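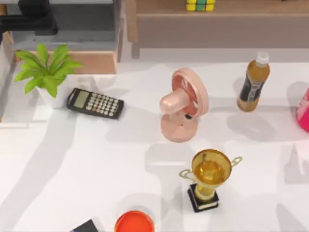

Ticket 1143: Trophy pick fails in simulation

Project: Clurkard (student robotics club, tabletop sorting build)
Opened by: Kartini Liem
Assigned to: Laurențiu Enache
Component: Gruvo grasp planner, Dorkar scene files
Priority: Normal
Status: Closed

Problem

The planner picks the trophy by one of its handles instead of the stem. The arm lifts, the cup swings, and the run ends with the trophy on its side. The plant, calculator and drink bottle are picked properly in the same layout. I ran the trophy task 34 times overnight and it finished 8 times.

Expected: gripper closes on the stem between the cup and the black base.
Result: gripper closes on a handle loop, or stops above the cup and times out.

Steps to reproduce

1. Load the household tabletop layout in Dorkar.
2. Set the target to trophy and leave the other objects where they are.
3. Start the planner with default settings.
4. Watch the grasp marker before the arm moves. If it sits on a handle, the run will fail.

Log

Laurențiu Enache
Reproduced on the lab computer. Same behaviour with the fan and bottle removed, so it isn't crowding. Can you try it with the shadows turned off? The gold is shiny and I'd like to rule out the depth estimate.

Kartini Liem
Shadows off, no change. Also tried a matte grey material on the trophy. Still goes for the handle.

Herman Pangaribuan
Had something similar with the mug in November. The collision mesh had been simplified and the gap inside the handle was filled in, so the planner saw a nice flat tab to grab. Open the trophy with the collision view on and check both sides.

Kartini Liem
Checked. Both handles are solid in the collision mesh, and the stem is wider than it should be. It's past the maximum opening of our gripper, so the planner throws out every stem grasp before scoring.

Laurențiu Enache
That explains the timeouts as well. The mesh was exported with the convex hull option on. Please re-export it in separate parts: cup, two handles, stem, base. Keep the origin at the bottom of the base or the trophy will sink into the table.

Kartini Liem
Re-exported and loaded. First run it sank into the table - I had the origin at the centre. Fixed that and the marker is now on the stem. Lift is steady at default speed. At full speed it still tilts a bit when the arm turns toward the bin.

Vlastimil Bartoš
Lower the wrist acceleration for this object only. There's a per-object override in the task file, under limits. Don't change the global value, the bottle task is tuned to it.

Kartini Liem
Override added. Repeated the full set at full speed and every run finished. Committed the mesh and the task file to the club branch.

Resolution

Trophy collision mesh replaced with a multi-part version. Wrist acceleration override added for the trophy. No change to the planner code.

Follow-up

Herman to check the fan mesh for the same export setting. The neck looks thick in the collision view, and we need the fan for the demo round. New ticket to be opened if it's wrong.

Closed by Laurențiu Enache, 31 January 2020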